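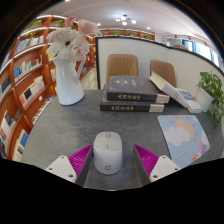
Mombridge Public Library – Adult Services Desk

11/14/23
Posted by Hortensia Olivares
Filed under: Threads, Staff Voices, Computer Help

Drop-in computer hour has been running since February, so I'd like to set down a few things I've learned about the public and its passwords. Thread.

Everyone's password is the name of a dog. If it isn't the current dog, it's the dog before that. I have sat with grown men while they went through the dogs in order, and twice I've had to get the tissues.

The most common question is how to print. The second most common is how to stop printing.

A gentleman had 2,917 unread emails and wanted help finding one from his sister. We found it. She was asking whether he'd gotten her other emails.

People apologize to the mouse. They click the wrong thing and say "sorry" in a small voice, and then they click it again, harder.

Double-clicking is a matter of faith. Some patrons double-click links, buttons, the clock, and the blank part of the desktop. I used to correct this. I now let people worship as they please.

Catalina Quiroga runs the Friday version over at the Dradell branch and is a much nicer person than I am. She tells beginners there are no silly questions. I've told her about the man who asked me which of the internets we had.

(We have the slow one.)

If you forget your password and the reset code goes to a phone you left in the car, please go get the phone. I will not "just put something in." I don't have a something.

The county site logs you out after 31 minutes. The county form takes nearly an hour. I wrote to the county about this using the county's contact form, and it logged me out.

One regular comes in each week to look at the street view of the house she grew up in on Figueroa. She doesn't need any help. She just likes somebody to say "oh, nice porch" – and it is a nice porch.

Yes, you can bring your own laptop. No, I can't fix the hinge. I can look at the hinge with you and feel bad.

Things I've been handed to "plug in and see what's on it": a garage door opener, a hearing aid charger, and once a flash drive that was a lighter.

Drop-in hour is Tuesdays at 2, second floor, past the large print. Bring your library card, your reading glasses and the name of the dog.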